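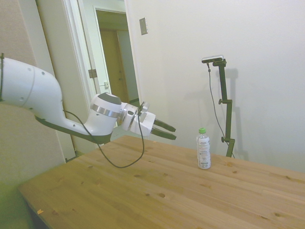 **Gerardo Layug**

Need a second opinion on the pine table. I'm on my third finish and I still can't decide whether to leave it this pale or go darker. Small water bottle with the green cap is there for scale. Top coat would be Kudach matte, 18 bucks a can.

---

**orysia_d**

Leave it pale!! Pine goes yellow by itself soon enough - mine did in around 4 years.

---

**vfitz501**

Disagree, sorry. Pale pine shows every coffee ring. I'd stain it, two thin coats, and sand lightly in between.

---

**orysia_d**

Stain on pine goes blotchy, Vaughn. Ask me about my bookshelf.

---

**vfitz501**

Did you use conditioner first?

---

**orysia_d**

...no

---

**Gerardo Layug**

Ok, trying conditioner and stain on the underside first. Will post in January.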